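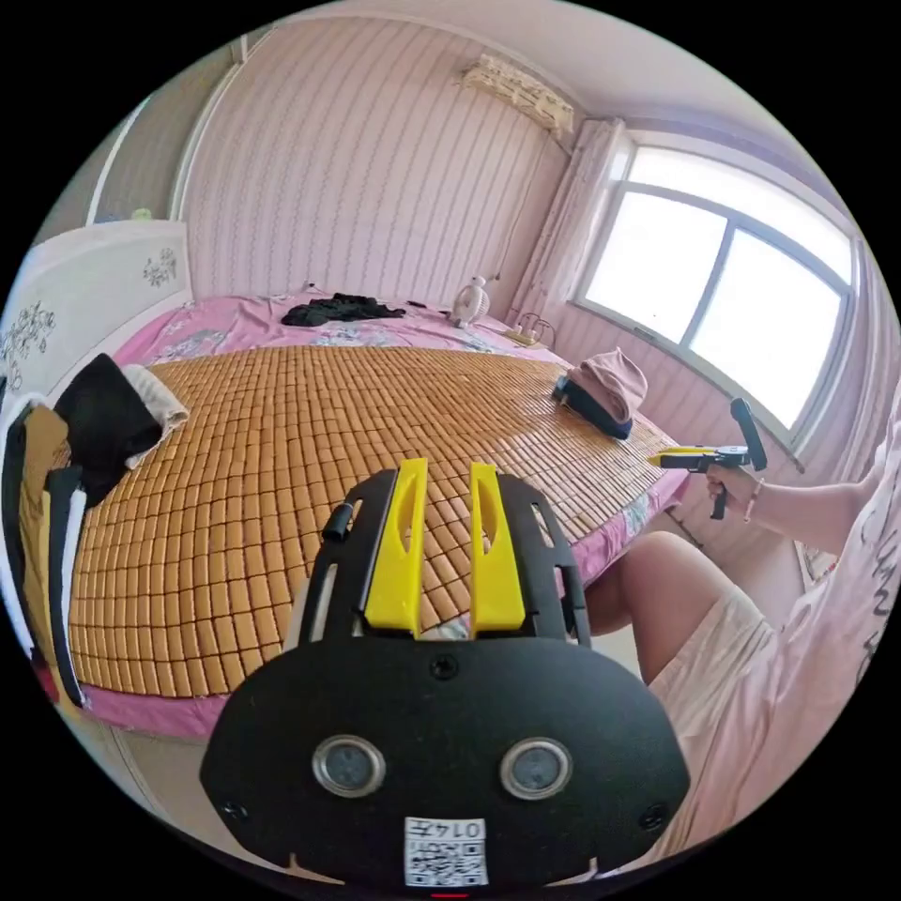
2 min read

Bamboo mats belong on the bed from the first hot week until October. Mine goes straight over the sheet, small tiles and all, and I sleep better on it than on any cooling pad I've tried. People complain that the tiles feel hard. They do - for two nights.

I keep a desk fan going as well, even with an air conditioner on the wall. The fan costs less to run, and a mat needs moving air more than it needs cold air.

Duyên Trịnh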